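Right, a little thread about choosing a dining table, as I have now spent most of August on it and my group chat has muted me. 1/8

Start with the room. I was so sure I wanted a big chunky farmhouse thing that I measured the table first and the floor second. Don't do that!

Wood table, plain walls, somewhere for your elbows. I don't ask for much.

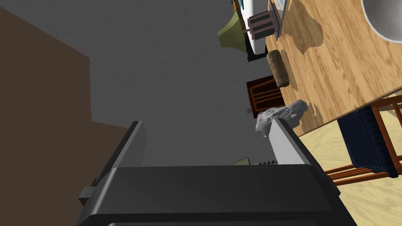
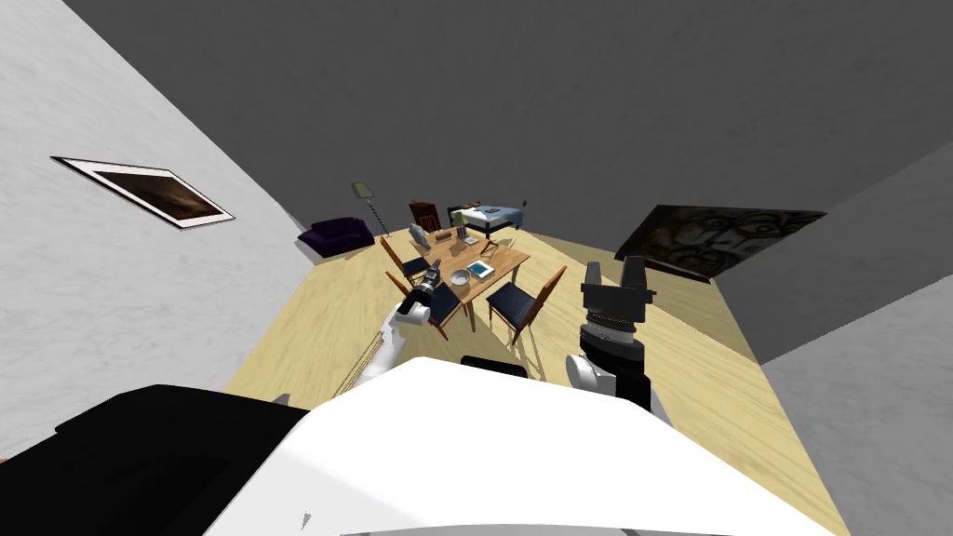

2/8 Chairs need room behind them. I taped out the shape on the carpet with masking tape and left 74 cm on the window side, and Quang still had to breathe in to get past. (He says he didn't. He did.)

3/8 Go second-hand if you can. Josefina Gallardo found hers in a house clearance, solid oak, and all it wanted was a sand and two coats of oil. I am not jealous. I'm a bit jealous.

4/8 Sit at it before you buy it. I fell for one in the Hiltard showroom and the rail underneath was so low I couldn't cross my legs. Gorgeous table, useless for a long Sunday roast.

5/8 Round or rectangular? Round is lovely for 4. Once my brother's lot turn up you'll want corners, or a leaf that pulls out.

6/8 Budget: I said 1000 tops, chairs included. Please don't ask how that's going.

7/8 Measure your front door. And the stairs. And the bend in the stairs, which is where Lâm's old table spent a whole evening.

8/8 Still haven't bought one, so if you've got a table you love, tell me where it's from and whether red wine comes out of it x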